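Kitchen & Table > Linens > Tablecloths

Getting another year out of a tablecloth

A tablecloth has one job, and it is usually lying down while doing it, so you would think it might last. Ours get through a hard life of homework, soup and elbows. These are the things that have worked in my house, where the standard is not high.

Shake it outdoors before it goes anywhere near the machine. Crumbs that go into the drum come out again as a sort of paste, generally on something black.

Wash at the temperature on the label, or cooler if the label has long since gone. I once boiled a good cotton one bought in Ultow and it came back as a tray cloth. It has been a very good tray cloth.

Red wine: blot, don't rub, then cold water from the back of the cloth. Salt soaks up a little and makes the host feel useful. Candle wax wants to go hard before you touch it — an hour with a bag of frozen peas on top, then lift it off with a blunt knife. What's left comes out between two sheets of kitchen paper under a warm iron. Turmeric is permanent. Buy a yellow cloth.

Pilling is the little bobbles you get where sleeves and plates rub. Lay the cloth flat on the bare table, pull it taut with one hand and go over it with a fabric shaver in small circles. Mine cost 8 pounds and has outlived two irons. A disposable razor will do the job too, and will also do holes, so go gently and start at a corner that hangs down. Washing the cloth inside out is good advice for jumpers and no help at all here.

For drying, peg it by the hem along one long side and smooth it with your hands while it's damp. Checks and grids show every crease, and if you iron one on the slant it will look drunk until the next wash. Follow the lines.

Store it rolled on a cardboard tube if you have the cupboard for it. I don't. I fold mine in a different place each time, so that the crease doesn't wear through, and forget where I folded it last.

And keep the post off it. Newsprint leaves a grey smudge — less of a worry if you chose grey in the first place.

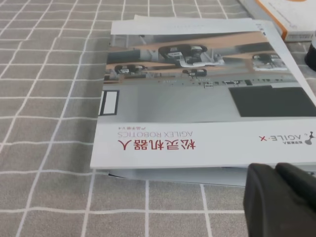 Grey with a thin white grid, good at hiding things. The brochure isn't helping.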